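# Tresholm House: Common Room Refit, Progress Report

Prepared by Wellington Pacheco for the Peixoto Fund
December 14, 2024 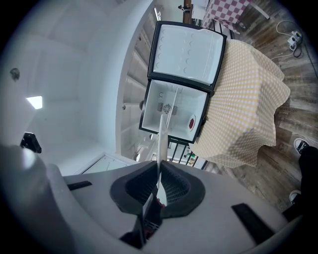

*Mini fridge in the common room with the door open, next to the stairs.*

## Where things stand

The grant is for turning the ground floor common room at Tresholm into a place where residents can keep and share food. The last report covered clearing the room and the first round of furniture. This one covers the small appliances, the linens, the floor and the spending.

We have gone through the mini fridge that was donated in the fall. It is a small white unit with black trim and a fan on the back wall of the compartment. We washed the inside with baking soda and water, including the dimpled panel on the inside of the door, which took longer than the rest because dirt collects in the dimples. The label near the lower right corner of the opening has been left on. The fridge is now kept mostly empty until the residents agree on how the space is divided. There has been one meeting about it and there will be another.

The fridge is too small for the whole house. It will do for milk, medicine and leftovers. We still plan to buy a full-size one for the back wall, and I have asked Kusa Appliance for a written price that includes delivery and taking away the packaging.

## Tables and cloths

The cloths came from a resident's family and cost the project nothing. The small table has the red-and-white checkered one. The yellow-and-white gingham is being used as a cover beside the fridge. Both can go in a normal wash. We would like a second set so the room is not bare on laundry days, and I have put that in the January list.

## Floor and power

The plank floor is weathered and we are keeping it that way. Sanding was in the first plan, but the quote from Urari Flooring was more than we had set aside for the whole floor, stairs included. We agreed with the fund in the last call to move that money to electrical work.

The electrical work has not started. For now the room runs off a white power strip that sits on the planks, with its cables loose on the floor. I don't want this to stay as it is once the room is open in the evenings. The plan is two new wall outlets, one behind the fridge and one near the checkered table, and a cable cover for anything that still has to cross the floor. The electrician has walked the room and is waiting on a permit.

## Stairs

No changes. The white steps and the black metal railing were checked at the start of the project and need only cleaning. One resident asked if the fridge could be moved farther from the staircase so there is more room to pass with bags. We will look at that when the outlets are in.

## Money

| Item | Amount |
|---|---|
| Spent to date | $2,292 |
| Held for electrical work | $700 |
| Cleaning supplies, this period (included in spent) | $95 |

Receipts are in the shared folder under the project name. The one for shelf brackets is missing and I have asked the store for a copy.

## Next period

- Get the permit and book the electrician
- Second residents' meeting on fridge space
- Price from Kusa for the full-size fridge
- Second set of table cloths
- 5 stacking chairs, to match the ones already in the room

The opening is still planned for late January. If the permit is late, we would open during the day only and add evenings after the outlets are done. Please let me know if the fund would prefer to wait for both.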